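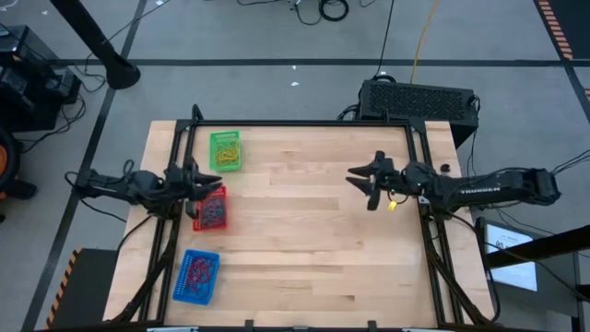

Gava ミニバスケット 3色セット(緑・赤・青)

店主のひとりごと:輪ゴム、どうやってしまってます?

うちの店でいちばん行方不明になるもの、それが輪ゴムなんです。袋のまま引き出しに入れておくと、気づけば口が開いて奥のほうでぐちゃぐちゃ(しかもペンやクリップに絡まってる!)。それで自分用に使いはじめたのがこのGavaのミニバスケットで、あんまり便利だったので店にも並べることにしました。

緑、赤、青の3色セット、小さなプラスチック製です。壁に穴があいているタイプなので、横からでも中身の色がちらっと見えるんですよね。これが地味に助かります。

わたしは緑のかごに黄色の輪ゴム、青のかごに濃い赤の輪ゴム、赤のかごには濃い赤と黒を一緒に入れています。かごの色と中身の色をそろえたほうがいいのでは、とお客さんのVolkan Akyolさんに言われたんですが、やってみたら赤いかごに赤い輪ゴムって意外と見分けにくくて。緑に黄色、青に赤、この組み合わせがぱっと目に入って好きです。まあ、完全に好みの話ですけど!

置き方

縦に一列が気に入っています。わたしは木の作業台の左側に寄せて並べて、真ん中は梱包用に広くあけておきます。右利きなので左手で輪ゴムをつまんで、そのまま右手で箱にかける、という流れ。左利きの方は反対側に置いてみてください。多少ななめになっていても気にしない、気にしない。

輪ゴムのほかに入れてよかったもの

・荷札のひも
・洗濯ばさみ(小さいの)
・お弁当のピックや小分けのしょうゆ
・子どもの髪ゴム。朝の支度がだいぶ早くなりました

逆に、画びょうや細かいビーズはおすすめしません。穴から出てきます。わたしは一度やって、床にはいつくばって拾いました……。

お手入れ

中身を出して水でざっと洗うだけ。ほこりは穴のところにたまりやすいので、使い古しの歯ブラシがあるとらくです。食洗機は試していないので、手洗いでお願いします。あと、輪ゴムは日なたに置くとべたついてくるので、窓ぎわは避けたほうがいいですよ。かごを洗うついでに、古くなった輪ゴムも思いきって捨ててしまいましょう。

よくいただくご質問

輪ゴムは付いてきますか?
ごめんなさい、かごだけのセットです。輪ゴムは別売りで、Cilloの徳用袋(300本入り)を一緒に買っていかれる方が多いです。色は黄色、濃い赤、黒から選べます。

1色だけ買えますか?
いまのところ3色セットのみです。青だけ欲しいという声が多くて、問屋のTaner Coşkunさんに相談しているところなので、もう少し待っていてくださいね。

ふたはありますか?
ないです。わたしはふたがないほうが、忙しいときにさっと手が入って好きなんですが、持ち運びたい方には同じ棚に置いているBiswasのふた付きケースのほうが合うと思います。

在庫と発送

ただいま在庫は11セット。次の入荷は7月の予定です。午後2時までのご注文は当日に発送しています。ギフト包装は80円で、リボンの色は備考欄に書いてください。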